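Handgreifer Prolis G2 im Test: Viel Weitwinkel, wenig Anleitung

Preis laut Händler: 1.393 Euro, Griffbackensatz und Kamerahalter inklusive
Getestet im Januar, veröffentlicht am 2. Februar 2024

Wer Greifdaten aufnehmen will, ohne gleich einen Arm auf den Tisch zu schrauben, landet früher oder später bei einem Handgreifer mit Kamera. Die Auswahl ist in den letzten Jahren größer geworden, die Versprechen auch. Ornimness verkauft den Prolis G2 als Gerät, mit dem man »in Minuten« zu brauchbaren Demonstrationen komme. Ich habe einen gekauft, kein Leihgerät, und ihn neben meinem älteren Plasteo benutzt, der mich seinerzeit 483 Euro gekostet hat. Die Frage war, wo die Differenz bleibt.

Lieferumfang und erster Eindruck

Im Karton liegen der Greifer, ein Kamerahalter, zwei Paar Beläge, ein USB-Kabel und ein gefaltetes Blatt, das sich Kurzanleitung nennt. Auf dem Blatt steht, wie man die Kamera einsetzt. Wie man die Fingeröffnung kalibriert, steht dort nicht, dafür soll man ein Forum besuchen. Das Forum hat einen Beitrag dazu, und der bezieht sich auf das Vorgängermodell.

Mechanisch gibt es zunächst wenig zu meckern. Der Abzug läuft gleichmäßig, die Finger schließen ohne spürbares Ruckeln, und das Gestänge hat im Neuzustand kaum Spiel. Beim Plasteo konnte ich die Fingerspitzen vom ersten Tag an seitlich hin- und herschieben. Ob das so bleibt, weiß ich nach einem Monat natürlich nicht. Im Prospekt ist von bis zu 800 Griffen am Tag die Rede — eine Angabe darüber, wie viele Tage lang, habe ich vergeblich gesucht.

Das Gewicht stört mich mehr. Der Schwerpunkt liegt vor der Hand, und wer eine Stunde am Stück aufnimmt, fängt irgendwann an, das Handgelenk abzustützen. Man sieht das später in den Daten: Die Bahnen werden flacher, die Anfahrt kommt immer öfter von derselben Seite. Der Plasteo ist wackliger, aber ich halte ihn länger durch.

Beläge: blau gegen schwarz

Mitgeliefert werden ein blaues, gerändeltes Paar und ein schwarzes. Ornimness empfiehlt Blau für Textilien und Schwarz für alles Harte. Ich habe die Beläge eine Weile gemischt gefahren, um zu sehen, ob die Empfehlung etwas taugt. Bei Fleece war mein Eindruck: Der blaue Belag nimmt den Stoff früher mit, der schwarze rutscht gern noch ein Stück darüber, bevor er fasst. Bei Baumwolle mit glatter Oberfläche konnte ich keinen Unterschied feststellen, den ich vor jemandem verteidigen würde. Für feste Gegenstände wie Tassen oder Schachteln ist es ohnehin egal.

Ärgerlich ist der Wechsel. Die Beläge sind geklebt, und beim zweiten Umsetzen hält der Kleber nur noch aus Höflichkeit. Ersatz gibt es bei Abbasi für 80 Euro den Satz. Für zwei Paar Gummistücke finde ich das frech. Beim Plasteo werden die Beläge geschraubt, das dauert länger und hält dafür.

Die Kamera und ihr Weitwinkel

Das Objektiv ist der eigentliche Kaufgrund, jedenfalls wenn man dem Prospekt glaubt. Der Blickwinkel ist tatsächlich riesig. Steht man am Bett und fährt auf ein zusammengelegtes Fleecetuch zu, ist der Kleiderschrank dahinter gleich mit drauf, dazu noch Wand und Kissen. Für die Lagebestimmung ist das angenehm, weil die Kamera auch dann noch Kanten findet, wenn der Vordergrund wenig hergibt.

Der Preis dafür sind krumme Linien. Ein kariertes Muster macht das gnadenlos sichtbar, und in den oberen Ecken wird es dunkel. Wer entzerrt, verliert am Rand wieder einen Teil von dem, wofür er bezahlt hat. Schlimmer finde ich den Umgang mit Glanz: Lackiertes Holz wirft helle Flecken zurück, und die Belichtungsautomatik lässt sich in der mitgelieferten Software nicht festsetzen. Laut Hersteller ist das »in Arbeit«. Diese Formulierung stand schon beim Kauf auf der Seite.
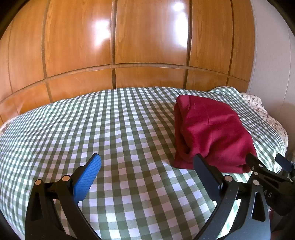 Software und Aufnahme

Die Aufnahmesoftware läuft auf meinem Rechner unter Linux stabil, unter Windows habe ich nach dem dritten Treiberdialog aufgegeben. Der Export funktioniert, benennt die Dateien aber nach einem Schema, das ich bis heute nicht durchschaue. Ein kleines Skript zum Umbenennen war schnell geschrieben. Dass ich es schreiben musste, ärgert mich bei diesem Preis trotzdem.

Die Fingeröffnung wird aus dem Kamerabild geschätzt. Bei gutem Licht geht das ordentlich. Sobald Stoff über einen der Finger fällt, springt der Wert, und zwar gern genau im Moment des Zugreifens, für den man ihn bräuchte. Der Plasteo hat einen simplen Drehgeber am Abzug und das Problem deshalb nicht. Warum ein fast dreimal so teures Gerät darauf verzichtet, hat mir der Support in zwei Mails nicht erklären können.

Was mir gefällt

Die Mechanik, wie gesagt. Die Kamera sitzt fest und verstellt sich auch dann nicht, wenn man mal an der Bettkante hängen bleibt. Der Akku hält einen Arbeitstag, wenn man zwischendurch ausschaltet. Und weiche, formlose Sachen wie Tücher oder Socken lassen sich mit den breiten Fingern besser aufnehmen als mit den schmalen Spitzen des Plasteo.

Was mir nicht gefällt

Geklebte Beläge, eine Anleitung ohne Kalibrierung, keine feste Belichtung, geschätzte Fingeröffnung. Dazu die Kopflastigkeit, mit der man leben kann, wenn man Pausen einplant.

Empfehlung

Wer überwiegend Textilien greift und ohnehin eigene Auswertungssoftware hat, kann sich den Prolis G2 ansehen — am besten bei einem Händler mit Rückgaberecht. Für harte Gegenstände auf einem Tisch sehe ich keinen Grund, den Aufpreis zu zahlen. Ich behalte meinen vorerst, nehme die Öffnung aber mit einem nachgerüsteten Sensor auf und warte auf das Update für die Belichtung.

Wertung: 3 von 5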